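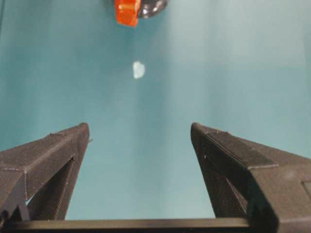 Iestyn Price asked me on the way home why anyone would drive two hours to see a machine pick things up from a table, when a child of three can do it. I had no good answer in the car. I have had a few days to think now, so I will try to write one.

The open day was on Sunday at Skenomon, in the long brick building behind the bus station. I signed up in March, when they put the list on their website, and I almost forgot it. Entry was free, but you had to choose a time, and we had the last group before lunch. There were 20 people in our group, and I think half of them were parents.

First there was a talk, which was too long for the children. Kaisu Heiskanen gave it, and she speaks very clearly, for which I was thankful, because technical English is still hard for me when people go fast. She explained that the project is called Nutar and that it is about small things. Boxes of the same size are easy, she said, and the factories have solved that a long time ago. What they want is an arm that can go to a table with different small things on it and take the one you ask for. They have recorded 3,735 tries so far, and of those 1,472 are with objects that weigh almost nothing. These are the worst ones. A light object moves away when the finger touches it, and then the arm must look again and start from the beginning.

After the talk we went to the tables. The gripper has two fingers, dark gray and quite thick, and when you stand close you can see the thin lines from the 3D printer. I asked Idris Bellis, who was at the controls, how long it takes to print a pair. He said one night, and that they keep spare ones in a drawer, as the tips wear down. I liked this. In my old job a new part took six weeks and three signatures.

The arm looks at its work from a small camera at the wrist, and there was a screen where visitors could follow this view. I spent more time with the screen than with the arm. From the side, the table seems small and everything is close together. From the wrist, the same table is a big blue-green field, the fingers are huge, and a small white thing lying in front of them seems far away. I understood better then why it goes so slowly. Iestyn said it was like parking a truck next to an egg.

We saw seven attempts in our turn. Five were good, one missed, and one time the arm stopped above the table and did nothing until Idris pressed a button. He was very calm about it. A girl in a yellow coat asked if it was tired, and he answered her seriously that no, it was not sure, and when it is not sure it should wait. I wrote this down.

The coffee was from a machine and not good, but there were cinnamon buns. If you go next time, park behind the station - the spaces in front are only for one hour, and we came back to a ticket.

So, to Iestyn: I went because I wanted to see how much work is inside a thing my hand does without asking me. He has read this before I posted it and says he still prefers the buns.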